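Maio, 6h40

Humidade relativa na cave: 29 por cento acima do que o Nägeli marcava no fim de abril. Não confio no aparelho. Deixei-o a calibrar com a solução salina saturada e volto a ler à noite.

O lote de Mestdale está no segundo dia de fermentação. pH de partida normal, descida lenta. Acrescentei 4 gramas de sal por quilo à segunda cuba e deixei a primeira como testemunha. A couve veio mais seca do que a do ano passado e larga pouca água; tive de prensar duas vezes. Peso líquido da primeira cuba: 595 gramas, já sem o talo.
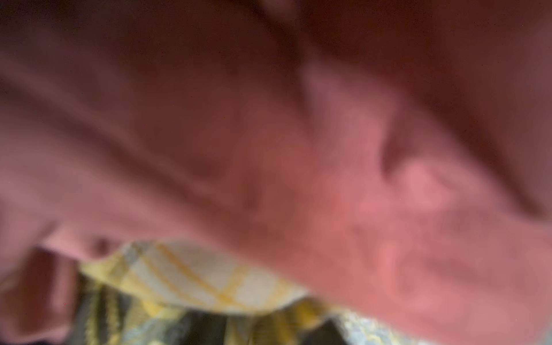
Tecido rosado, dobras de perto.

Rogelio Dizon escreveu de Grirgate. Defende que a salmoura deve entrar fria e que a temperatura da cave conta menos do que o corte. Discordo da segunda parte. Com corte fino a acidez sobe depressa, mas a textura perde-se ao fim de duas semanas, e foi isso que estragou o lote de fevereiro. Respondi-lhe com a tabela completa — ele só tinha a primeira folha.

A tampa da Panmont continua a vedar mal. Troquei a junta, apliquei vaselina alimentar, apertei em cruz. Perde gás pelo mesmo ponto. Suspeito do rebordo do vidro e vou verificá-lo com a lâmina de folgas quando esvaziar a cuba.

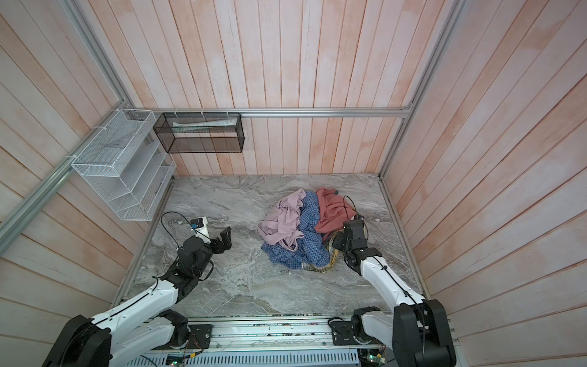

Às 15h a primeira cuba já borbulhava de forma regular e a segunda ainda não. Era de esperar com mais sal. Retirei a espuma com a colher escaldada e repus o peso. Sem película à superfície, cheiro limpo, ligeiramente sulfuroso na primeira.

21h10. O Nägeli lê 2 pontos acima do valor de referência da solução. Corrigir todas as leituras desde abril, portanto, o que altera o gráfico mas não a tendência. A cave está mesmo mais húmida. Abrir o respiradouro do lado norte durante a noite e fechar antes das sete.

Falta comprar: fitas de pH, gama 3 a 6; junta nova de silicone; sal grosso sem antiaglomerante.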